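Wer ein altes Stahlrad im Keller stehen hat: bitte nicht wegwerfen! Ich habe im März wieder eins fertig gemacht, ein Pretow-Herrenrad mit Muffenrahmen, und weil mich danach gleich mehrere Leute nach Einzelheiten gefragt haben, schreibe ich meine Werkstatttipps endlich mal zusammen. Vieles davon geht mit Hausmitteln am Küchentisch, für manches braucht man einen Schraubstock und etwas Geduld (davon eher viel).

## Die festsitzende Sattelstütze

Der Klassiker. Jahrelang drin, nie gefettet, und jetzt rührt sich nichts mehr. Zuerst die Klemmschraube ganz herausnehmen, nicht nur lösen. Dann Kriechöl rund um die Stütze laufen lassen, das Rad umdrehen, Tretlager auf, und von unten noch einmal ordentlich Öl ins Sitzrohr geben. Über Nacht stehen lassen. Am nächsten Morgen wiederholen, abends noch einmal.

Alten Sattel wieder drauf und als Hebel benutzen, mit Gefühl hin und her drehen. Es knackt ganz fürchterlich, wenn sie sich löst – das ist ein wunderbares Geräusch! Bei Alustützen im Stahlrohr hilft Kälte: Eisspray auf die Stütze, kurz warten, drehen. Alu zieht sich stärker zusammen als Stahl, und manchmal reicht das schon.

Bitte keine Rohrzange direkt an die Stütze setzen, wenn ihr sie behalten wollt. Ein Stück alter Schlauch dazwischen schont die Oberfläche ein bisschen, Riefen gibt es meistens trotzdem.

Beim Einbau dann Fett ins Sitzrohr und einmal im Jahr herausziehen, abwischen, neu fetten. Dauert zwei Minuten.

## Chrom mit Alufolie

Mein liebster Trick überhaupt. Ein Stück Alufolie zerknüllen, in Wasser tunken (Essig braucht es gar nicht) und in kleinen Kreisen über den Rost reiben. Es bildet sich eine graue Paste, die wischt man mit einem Lappen ab, und darunter glänzt es. Beim Lenker vom Pretow war ich nach einer Viertelstunde durch und habe vor Freude meine Frau aus dem Garten geholt.

Ein paar Dinge dazu:

- Glatte, dünne Folie nehmen, die dicke Grillfolie lässt sich schlecht formen.
- Häufig ein neues Stück nehmen.
- Hinterher gründlich trocknen und mit Wachs einreiben, Autowachs ist völlig in Ordnung.
- Nicht auf Lack! Der wird matt, und das bekommt man kaum wieder weg.

Wo der Chrom schon abgeplatzt ist, kommt er natürlich nicht zurück. Da reinige ich nur und wachse etwas dicker.

## Den Arbeitsplatz vorbereiten

Ich decke immer ab, auch für Kleinkram. Eine Kugel, die aus dem Steuersatz fällt, hüpft auf blankem Holz gern bis unter die Heizung. Auf einem alten Handtuch bleibt sie liegen. Für alles, was in einer bestimmten Reihenfolge wieder zusammenmuss, nehme ich einen Eierkarton und nummeriere die Mulden mit Bleistift. Linke und rechte Teile kommen in getrennte Kartons, das hat mir Eliseo Palacios beigebracht, nachdem ich zwei Lagerschalen vertauscht hatte und mich einen ganzen Nachmittag über das rauhe Tretlager gewundert habe.

Und Fotos machen, bevor man zerlegt. Von beiden Seiten, auch von der Zugführung. Man glaubt immer, man merkt es sich.
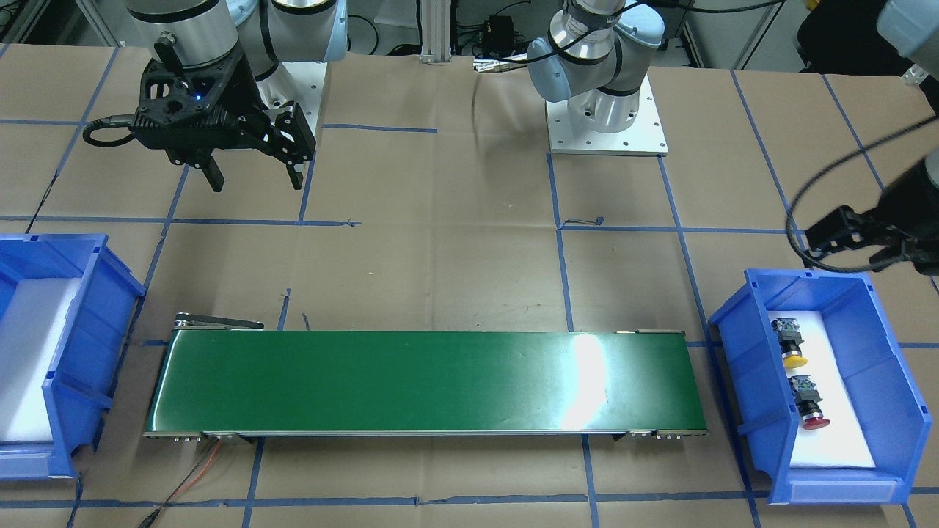
## Kugellager an der Nabe einstellen

Alte Konusnaben laufen nach einer Reinigung oft herrlich, und die meisten lassen sich retten. Alles auseinander, Kugeln zählen und aufschreiben! In meine hintere Nabe gehören 18 Stück, neun auf jeder Seite. Die alten Kugeln werfe ich weg, neue kosten fast nichts.

Schalen und Konen mit Waschbenzin auswischen (Fenster auf) und mit dem Fingernagel über die Lauffläche fahren. Spürt man eine Kante oder kleine Löcher, sollte der Konus getauscht werden. Ist alles glatt, kommt reichlich Fett hinein, die Kugeln werden hineingedrückt, und das Fett hält sie fest, während man die Achse durchschiebt.

Dann einstellen. Konus mit den Fingern zudrehen, bis er anliegt, eine Spur zurück, Kontermutter fest. Ohne Schnellspanner im Rad darf ein winziges Spiel da sein, das Spannen nimmt es weg. Bei Achsmuttern stelle ich gleich spielfrei ein. Das klappt bei mir nie auf Anhieb, beim dritten oder vierten Mal sitzt es, und dann dreht sich das Laufrad, als wollte es gar nicht mehr aufhören!

## Keilkurbeln ohne Drama

Mutter ein paar Umdrehungen lösen, aber draufspielen lassen, damit das Gewinde geschützt bleibt. Die Kurbel von unten abstützen, ich nehme ein Stück Stahlrohr, das bis zum Boden reicht und den Keilkopf aufnimmt. Und dann ein einziger beherzter Schlag mit dem schweren Hammer. Viele kleine Schläge stauchen den Keil nur, danach hilft bloß noch Ausbohren.

Neue Keile müssen oft nachgefeilt werden. Beide gleich feilen, sonst stehen die Kurbeln nicht in einer Linie, und das merkt man bei jeder Umdrehung. Nach der ersten längeren Fahrt die Muttern nachziehen.

## Lack erhalten

Bitte nicht vorschnell neu lackieren. Ein ehrlicher alter Lack mit Kratzern ist so viel schöner! Lauwarmes Wasser mit einem Spritzer Spülmittel, weicher Schwamm, trocknen, fertig ist die Vorwäsche. Abziehbilder nur tupfen. Die Goldlinien an den Muffen sind häufig ohne Klarlack aufgemalt und gehen schon mit milder Politur ab, also dort mit dem Wattestäbchen arbeiten und zuerst an einer versteckten Stelle probieren, etwa unter dem Tretlager.

Kleine Fehlstellen entroste ich mit dem Glasfaserstift und tupfe Modellbaulack hinein. Den Farbton mische ich bei Tageslicht an. Efthymia Liapis nimmt Nagellack, und ihr weinrotes Skosside sieht fantastisch aus, ich wäre selbst nie darauf gekommen.

## Noch schnell notiert

- Bremszüge vor dem Einfädeln mit einem Tropfen Sekundenkleber am Ende sichern, dann spleißen sie nicht auf.
- Ledersattel bei Regen abdecken, eine Duschhaube passt perfekt.
- Gummigriffe gehen mit Haarspray drauf und sitzen nach dem Trocknen bombenfest.
- Vergilbte Reflektoren mit Zahnpasta polieren.
- Das linke Pedal hat Linksgewinde. Ich schreibe es trotzdem jedes Mal mit Kreide an die Wand.

Beim nächsten Mal kommt die Zosach-Dreigangnabe dran, die liegt noch zerlegt in ihren Eierkartons.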